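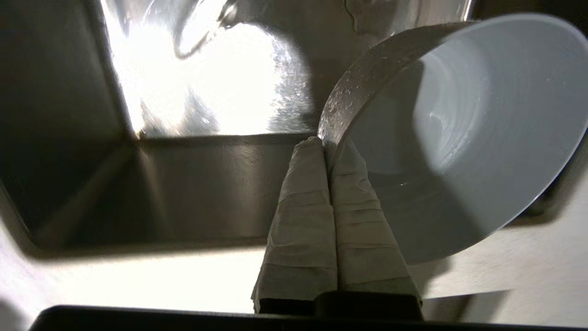
Soaking dried beans: overnight, quick soak, or skip it?

4 min read

brothandbother
OK so I bought a 6 pound sack of cranberry beans at the Pladano market because they were pretty and I have no self control. My last pot took forever and half of them still had that chalky middle. I soaked them 13 hours, drained, simmered on low. What am I doing wrong? Do you all even soak?

pintoparade
I quit soaking years ago and haven't missed it. Rinse, cover with plenty of water, salt, bay leaf, low oven with the lid on. Mine are usually done before I've finished complaining about the wait. Also soaked beans taste washed out to me, all that good color goes right down the drain.

mrs_lentil
Hard disagree with pinto! Unsoaked black beans are fine, sure, but big ones like cranberry or lima cook so unevenly for me, with the skins blown out on some and others like gravel. I soak every single time, in salted water, and they come out creamy all the way through. My mother-in-law swore by baking soda too, just a pinch, but I think it makes them taste a little soapy if your hand slips.

brothandbother
Salted water?? I was always told salt makes them tough!

mrs_lentil
Old story, and I believed it for ages. Try it on one batch and see. I use a spoonful per quart or so and rinse them after.

gravelroad77
Nobody has asked how old the beans are. Those open sacks at markets can sit forever. I had some from a shop in Brumora that I boiled for an entire afternoon and you could have paved a driveway with them. Soaking won't rescue old beans, a pressure cooker might.

brothandbother
The guy said they were this year's, but he also said that about the garlic, and the garlic was sprouting, so who knows. My pressure cooker is a Makris my sister gave me and I'm a bit scared of it if I'm honest.

pintoparade
Get over the fear, it's great for beans! 32 minutes for unsoaked cranberries in mine, then let the pressure come down by itself. If you rush that part the skins split and you get soup. (Good soup, though.)

gravelroad77
Or hard water, that's the other thing. We moved to a house with well water and my beans went from fine to terrible overnight. I started using jugs of store water for the soak and the cooking, and it fixed it.

mrs_lentil
Oh that's a good point, I forgot about water. What's yours like, broth? Do you get spots when it dries?

brothandbother
Yes!! Streaks and spots all over the bottom of the sink, I thought I was just bad at wiping it down.

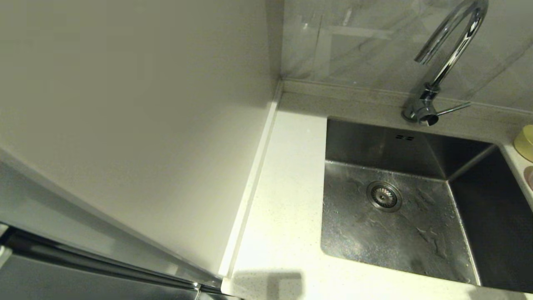

Update: three batches later

brothandbother
Hi again, I did my homework. All from the same sack, same pot, cooked on the stove.

Batch one, tap water, no soak. Chalky. Ate them anyway.

Batch two, tap water, salted soak overnight. Better, maybe 3 or 4 hard ones in every bowl.

Batch three, store water and a salted soak. Wow. Creamy, skins in one piece, and the broth was so good I drank a mug of it standing up.

So mrs_lentil and gravelroad both get a point. Sorry pinto!

pintoparade
You never tried the oven with store water and no soak, so I'm not conceding anything.

gravelroad77
Told you. Check if your town posts a water report, ours does every September.

mrs_lentil
So happy for you! Now do them with sage and a lot of olive oil, mash a ladleful against the side of the pot and stir it back in. And freeze some in their broth, they keep really well.

brothandbother
Doing the sage tonight. Pinto, I still have half the sack left, so send me your oven temperature and I'll give it a fair try.

pintoparade
325, lid on tight, start checking at an hour and a half. And don't skimp on the bay leaf.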